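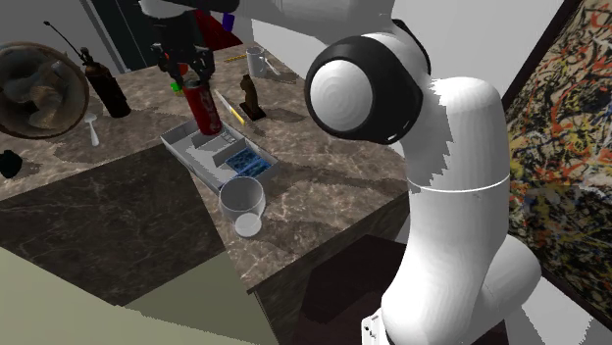
The Fevier is a steel capsule for storing a wallet recovery phrase. You slide letter tiles onto a rod, four letters to a word, and screw the cap down. I paid 100 dollars for mine, from Stiscombe.

Loading 24 words took me 41 minutes. The tiles are small and the finish is grey on grey, so work under a good lamp. I had to redo 3 words where I'd mixed up I and L.

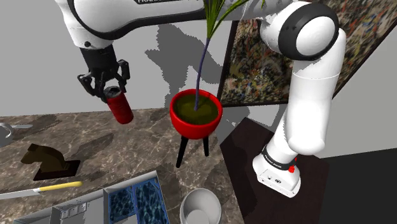 Storage is where the capsule does well. It sits in the back of a drawer and doesn't look like much. For size, picture the red can held over the marble countertop, then take off almost half the height. The cap thread is tight and has a rubber seal, which I'd expect to replace in time.

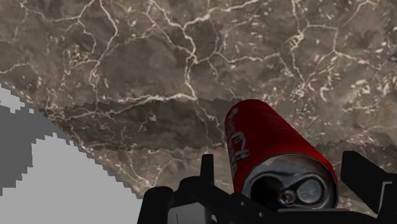
**Ghazala Arain**
Hardware reviewer

There is no slot for a passphrase. If you use one, you'll need to keep it somewhere else, and the leaflet doesn't mention this. The Rai plate is cheaper and has room for it, but you have to punch each letter with a hammer.

I restored a test wallet from the tiles and the balance came up fine. Spare tiles are sold separately, in a colour that doesn't match.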